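May 1, 2021

**Gripper comparison, second session: Nesska parallel-link unit against the Stüber two-finger unit**

Entry continued from the previous page. The purpose of the session was to repeat the clearance and grip trials with both grippers on the same arm, using the same wrist camera and the same controller settings. The earlier results could not be compared fairly, as the Stüber unit had been run with an older payload setting. That setting has been corrected and the old values struck out in the table on the inside cover.

**Setup**

- Arm: bench arm at Cladescombe, joint speeds limited to the training profile.
- Controller: Woromora, firmware unchanged from last session.
- Camera: wrist camera, fixed exposure, hand-eye calibration redone before the first run.
- Test pieces: turned aluminum pins, 24 mm in diameter, from the same batch for both grippers.

Calibration needed two attempts. The first gave a poor fit because the target board had been clamped at one corner only and could rock slightly. After it was clamped on both sides the fit was within our usual limit. Please check the second clamp before recording any poses.

**Grip trials**

The full set came to 237 cycles, divided between the two grippers. Each cycle consisted of approach, close, lift, hold, lower and release. The approach height was left as programmed by Heike Fröhlich.

The Nesska unit dropped no pins. Its closing motion remains slower than we would like, and the links show a small amount of side play when the fingers are nearly shut. This play did not affect the lift, but it moved the pin enough to be seen in the wrist camera record. The offset should be measured with the dial gauge before anyone writes a correction into the controller.

The Stüber unit closed faster and held its position well, with 26 late releases. All of them occurred after the pads had been changed. The new pads are softer, and I suspect they cling to the pin on opening. The old pads have been kept in the labeled bag in the second drawer and should be refitted for one short run before we draw any conclusion about the drive.

**Cable routing**

The gripper cable was rerouted along the outside of the forearm. With the former routing, the wrist reached its limit early whenever the camera was turned upward. The new routing gives us more travel, at the price of a longer free loop near the elbow — this must be watched during fast moves. One tie was replaced. No wear was found on the jacket.

**Clearance under the bench**

The last part of the session concerned upward-facing poses, with the wrist tilted and the gripper working below bench height. These poses matter for the planned tool-pick task, where the arm must approach from underneath. Both units were brought in at creep speed with a hand on the stop. The Nesska links take up much of the lower part of the camera view in this attitude, and the finger plate hides a good deal on the right. A shorter camera bracket would make this worse. The orange handles are still easy to find against the black metal, and they will serve as visual reference points for the first pick attempts.

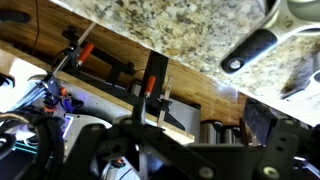
Raíssa Vieira replied that she would keep the camera where it is and change the approach angle instead, as any new bracket means another hand-eye calibration and another set of masks for the links. She also asked that the softer pads be tested on the Nesska unit before they are blamed for the late releases.

Agreed on both points. The masks stay as they are for now.

**Open items**

- Refit old pads to the Stüber unit, short run, log release times.
- Softer pads on the Nesska unit, same pins.
- Dial gauge reading of side play, fingers nearly closed.
- Approach angle: try 29 degrees first, creep speed only.
- Controller log to be copied to the shared drive before the next firmware update, planned for August.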